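Notebook, Trallwood building measure-up
November 14, 2019

Picking up from the last entry. Finished the second floor of the warehouse on the Pustholm side and started reconciling against the lease plans. The landlord's set and the Khurana set still don't agree, and I now think neither was drawn from the building as it stands.

Areas so far

Suite B measures 1803 sq ft to the inside face of the demising walls. The rent roll has the same suite to the centerline, so the two numbers were never going to match. I redid the long wall twice with the laser and once with the tape. The laser readings agreed with each other. The tape came out a little short, which I put down to sag, and I am leaving it out.

The storage room behind Suite B is 256 sq ft. It has no number on the landlord's plan and is lumped in with common area. Khurana shows it as part of the suite. The lease exhibit is a photocopy and the hatching has gone to mud in that corner, so I can't tell from it. Need the original exhibit before this goes in the table.

Electrical closet not measured. Door locked, key not on the ring we were given.

Column deductions: none taken. The standard we agreed on for this job ignores columns inside a tenant's space. Somebody subtracted them in the old spreadsheet, see the tab called "rev areas old". Do not copy formulas from that tab.

Lobby

Marble floor is staying, per the Fletonen scope. For the area table the lobby goes in as common, no split between the two tenants until the load factor is settled. I took the wall line at the stone base and then had to correct for it, as the base stands proud of the wall. Next time go to the wall above the base and save the arithmetic.

The vestibule between the two sets of doors is counted with the lobby. The older plan leaves it out entirely.

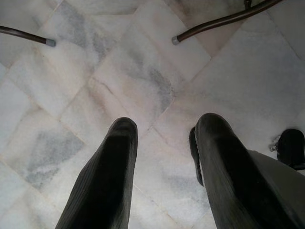 Load factor

Ran it two ways. With the storage room as common area, the factor goes up and both tenants carry a bit of it. With the room inside Suite B, the factor drops and Suite B carries all of it. The difference isn't large but it will show up in every year of the renewal, so it has to be right before the broker package goes out. Left both versions in the spreadsheet, marked A and B. Please don't delete either one.

The loading dock is outside the building line and is in neither version. There is a canopy over it. Canopy area is not rentable under this standard and I have noted that on the sheet, because the question came up on the last building too.

File notes

Spreadsheet row 122 had a typed number where the formula should be. Fixed. Check the rows under it, I only got partway down.

The drawing file has two layers with nearly the same name for interior walls. Everything I drew is on the one ending in "meas". The other came in with the landlord's file and should be frozen before printing.

To do

Ask for the original lease exhibit, in color if they have it.
Get the key for the electrical closet.
Remeasure the stair landing, my sketch has one dimension missing.
Charge the laser. It was on one bar when I packed up.
Send version A and version B to Fletonen with the storage room question at the top of the email.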